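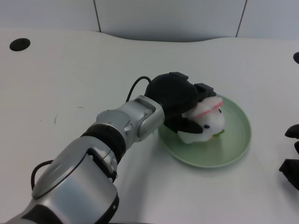

White plush toy on a pale green plate, August.

Tivau Dralline Car Bubble, reviewed
By Citlali Medrano
13/08/2025

If you have ever walked around a concours lawn, you will have seen a man flicking dust off a fender with a tiny brush. I used to think he was a lunatic. Then I bought an old Italian roadster, had it painted dark red at a cost I have described differently to different members of my family, and parked it in a garage with a dirt-floored crawlspace on one side and a dryer vent on the other. I now own the tiny brush.

The Dralline is meant to make the brush unnecessary. It's a clear plastic bubble that zips shut around your car and stays up on a steady supply of filtered air. You lay the floor mat down, drive onto it, pull the top over, zip it, plug in the fans and stand back feeling like a minor sheikh. Car bubbles have been around for years, and the good ones cost as much as a respectable set of tires. Tivau wants $203 for this one. I bought it with my own money, before anyone asks.

It comes in a box that one person can drag but not lift, with the top, the mat, three fans, a bag of filters, and a manual written by someone who loves the word "ensure." I was told to ensure the surface was clean, ensure the vehicle was dry, and ensure that I was not inside the product while it was in use. I have since been inside the product while it was in use, looking for a dropped key, and can report that it's warm and smells like a new shower curtain.

Setup

The mat is the best part of the whole kit. It's thick, it lies flat after a night under a couple of paint cans, and it has two printed stripes to line your tires up with. My car fit between them with room to spare. Anyone with a big sedan should measure first and then measure again, because the size chart on the box and the size chart in the manual don't agree. I went with the manual. The manual was right.

Getting the top on is another matter. The instructions show two people, smiling. I am one person. I draped it over the hood, walked around to the back, pulled, and watched it slide off the front. After several rounds of this I went inside and got my neighbor's teenage son, who charged me twenty dollars and did it in the time it took me to find my wallet. With help it's easy. Alone you'll want a broom with a towel taped over the end to push the plastic up over the windshield, and you'll want nobody filming.

Then you run the zipper around. It is a long zipper. It's chunky and smooth for three of the four sides, and at the back right corner it takes a tight bend and turns on you. I've learned to hold the fabric flat with one hand and pull with the other while saying something encouraging. Wax helps. I used a candle stub.

With all the fans going, the bubble rose in under half an episode of the baseball pregame show and stayed clear of the paint everywhere except the antenna. Lower your antenna.

Living with it

I've had the car in there since the first week of July. The bubble has now outlasted a heat wave, a cat, and a visit from my brother-in-law, who leaned on it.

Dust first. It works. I wiped a panel with a clean white cloth on the day I zipped it up and wiped it again 30 days later, and the second cloth looked like the first. The workbench, three steps away, had a coat on it you could write a grocery list in. I haven't touched the tiny brush all summer, and I miss it a little.

Moisture is harder to judge. I hung a cheap humidity gauge off the rearview mirror and another on the garage wall, and the two tracked each other fairly closely. That makes sense, given that the fans push garage air in. If your garage is damp, you'll have a car sitting in nicely filtered damp. The moving air does seem to stop it from settling, and I've seen no fogging on the glass, but I wouldn't trade a dehumidifier for it. Tivau's box talks about a "climate-secure environment." I'd call it a breeze.

The noise is the thing I'd want to know about before ordering. Each fan alone is a mild hum. All of them together are a refrigerator with an opinion. My garage is under the spare bedroom, and our last overnight guest asked politely whether we were running a server farm. After the bubble is up you can switch one fan off and it stays inflated, only a bit slack along the roof, and that's how I've been running it. The manual says not to. The manual and I are seeing other people.

The power cord is 20 feet long, a generous length, and leaves the unit at the front left, where my garage has no outlet. Yours may be luckier.

Against the others

A friend in the club keeps his coupe under a Navine, the soft cloth kind with the elastic hem. It costs far less, makes no sound, and folds into a bag. It also has to be dragged on and off the paint every time, and if there's dust on either surface you are now polishing your car with grit. For a car that's driven every weekend I'd still go that way, with a quick rinse first. For one that sits for weeks, I prefer having nothing touch it.

At the other end is the Van der Merwe, which has a steel frame inside and doesn't need air to hold its shape. I've spent an afternoon with one. It's lovely. The doors roll up, you can walk around the car inside it, and a power cut means nothing to it. It's also priced for people who send somebody else to the auction. When the power went out here, my Dralline sank gently onto the roof of the car over the course of the evening, like a tired jellyfish. No marks on the paint that I could find, and I looked with a flashlight.

Small complaints

The spare fuse is taped inside the lid of the box, where you will throw it away. The filters are an odd shape and so far I've only found them on Tivau's own site. The clear plastic picks up fingerprints from people who want to see the car, and everyone wants to see the car, because a car in a bubble looks far more valuable than the same car in a garage. Mine is not valuable. Two people have asked me what it's insured for, in a lowered voice.

Verdict

Buy it if you have a dry garage, a car that mostly stays put, an outlet on the left and a teenager nearby. Skip it if anyone sleeps above your garage and you'd like them to visit again. I'm keeping mine, with the back right corner of the zipper waxed and one fan off.

Four stars out of five. The missing one is for the fuse.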